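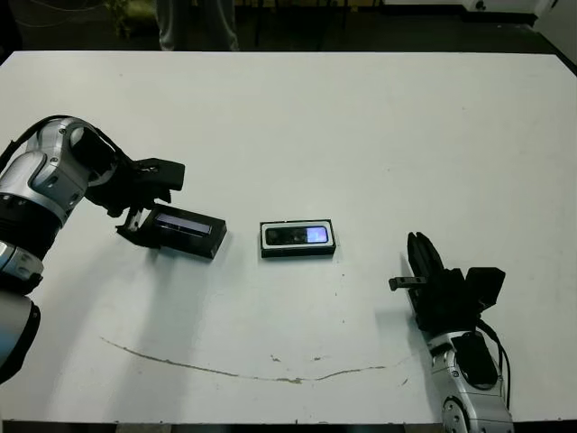
Kirkadano Publishes First Chore Trial Results, Advises Buyers to Wait

HUNDTHORPE, 6/24/24 - Kirkadano, the independent product testing firm, today released the results of its first trial of two-armed robots on household and shop-floor chores. The short version for anyone thinking of placing an order: keep your money for now.

The trial covered 22 chores, picked from lists sent in by homeowners, small repair shops and retail stockrooms. They included folding towels, loading a dish rack, sorting hand tools, wiping down a counter and picking small electronic devices up off a flat table and setting them back down in a row. Each machine had to work without a person steering it, and each chore was repeated on different days with the objects moved.

Of the 22 chores, the machines finished nine to the standard a paying customer would expect. Most of those were simple pick-and-place jobs on a clear surface. Anything soft, slippery or tangled went badly. Towels came out as lumps. Flat objects were a steady source of trouble too, as fingers that close well on a mug have a hard time getting under something thin and smooth.

Speed was the other problem. The longest successful run, a stockroom sorting job, took 253 minutes. Kirkadano's own stockroom staff do the same job before their morning break.

"We have sat through a lot of demonstration videos," the firm said in a statement. "They are usually short, they are often sped up, and the table has been set just so. Our members want to know what happens on a Thursday when the table has been used for lunch. At the moment, what happens is that a person gets up and does it."

The firm also questions how suppliers report success. Some sales material counts a chore as complete if the object ends up anywhere on the table. Other material leaves out runs in which an operator stepped in. Kirkadano counted both as failures and will go on doing so.

A second round is planned for December at the Hundthorpe site, where the Buvo scoring sheet will be used for the first time. Buvo records every time a human has to touch the machine, the object or the stop button, and suppliers will be asked to publish the full sheet along with any claim they make. The wiring of the test bays for that round is being done by Kapoor, which also fitted out the current ones.

The full report runs to results for each chore, with run times and stoppages, and is free to Kirkadano's 2,000 members. Non-members may request a summary.

Suppliers wishing to enter a machine in the December round should write to the Hundthorpe office. Machines must be ones a customer can buy or lease. Prototypes will not be accepted.

About Kirkadano
Kirkadano tests appliances, tools and workplace equipment for households and small businesses. It takes no advertising and returns all equipment after testing.

Media inquiries: Press Desk, Kirkadano, Hundthorpe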